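Which plant is this pattern? Tall dark red sprigs, want to grow the same 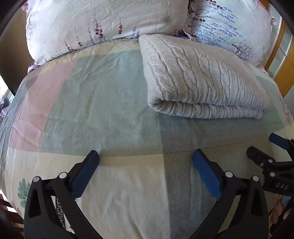
Pillowcase with the flower sprigs, sweater on the right

Posted by Tronanent, 2023-08-08

Hello all. I would like to have in my rock garden a plant similar to the dark red sprigs on the left pillow. They stand upright and narrow, and there is also a pale lavender one. My soil is heavy clay with a raised bed of gravel on top, facing east. Winters are wet here. I have tried two penstemons from seed and both rotted in the second spring. Is there something of this shape which tolerates wet winters? I prefer perennials.

Amin

A printed flower is hard to name, so I will answer only for the shape. Try Salvia nemorosa for the lavender color and Persicaria for the red. Persicaria amplexicaulis likes moisture and does not mind clay, but it becomes wide, so plant it beside the gravel bed and keep the salvia in the gravel. Divide it in spring when the shoots are short. For your penstemons, I think the crown was sitting too deep. Put a collar of grit under the leaves and do not cut the stems before the frosts are finished.

Drirkel

lupins

Gandex

I agree with Amin about the Persicaria. Mine is on clay at the bottom of a slope and it flowers until the end of September. Lupins can be short-lived in wet clay, and slugs eat them - I lost all of mine. If you sow the salvia yourself, use a deep pot and keep it outside under a cover for the first winter.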